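# Forty goes at a drawer: notes and pictures from the Halliday bench

We've spent since April teaching one arm to get better at everyday kitchen jobs by letting it learn from its own near misses, and I'm so pleased to have somewhere to put the results at last.

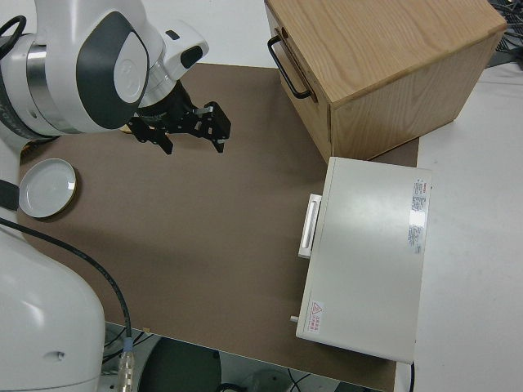 The method goes by the name of Jarnness in our group (Leonora Ocampo's choice, and it stuck before anyone could object!). A person guides the arm through a task a few times, the arm has a go by itself, and whenever it drifts off course a person steps in for a second or two and then lets go again. Those short corrections are what we train on next. Most earlier work we read kept whole demonstrations from start to finish and threw the rest away. We wanted to know how far you could get by keeping the little rescues and giving them extra weight.

Pretty far, as it happens! We began with 40 full demonstrations of the drawer task and 300 short corrections, gathered over several long afternoons by Martim Baptista and Joana Teixeira. Training on the demonstrations alone gave us an arm that found the handle nicely and then pulled at a slant, so the drawer jammed. With the corrections mixed in, the pull straightened out. I remember the first clean run very well, mainly for the noise in the room.

The plate task was harder. A plate has a thin rim and not much to hold, and the fingers have to come in low without pushing it away. We tried 4 versions of the approach before settling on one that slows right down for the last stretch. Bernardo Amaral wrote the slowing-down part in an evening, and it's still my favourite bit of code in the whole project (it's tiny, go and read it).

**What we changed along the way**

- Corrections now have a start mark and an end mark. Early on we saved only the start, and the arm learned to copy the bit where the person was already letting go.
- We move things between runs. The first model had learned the position of the drawer far better than it had learned the drawer.
- The weighting is fixed for a whole training run. Letting it change part-way made the results bounce around so much that we couldn't compare anything.

**What still goes wrong**

Shiny surfaces! Glare can throw off the estimate of where an edge is, and the arm then closes its fingers a little early. Conceição Gouveia has been trying a second training pass with the brightness shifted up and down at random, and her first 2 models look very promising on the plate. The drawer pull hasn't improved with it, though it hasn't got worse either.

We'd also love to know whether the corrections need to come from the same person who gave the demonstrations. Ours were all mixed together, so we can't say yet. Joana is sorting the recordings by operator now, and the next page of this gallery will carry whatever she finds.

Page put together by Leonora and the bench group, 22nd January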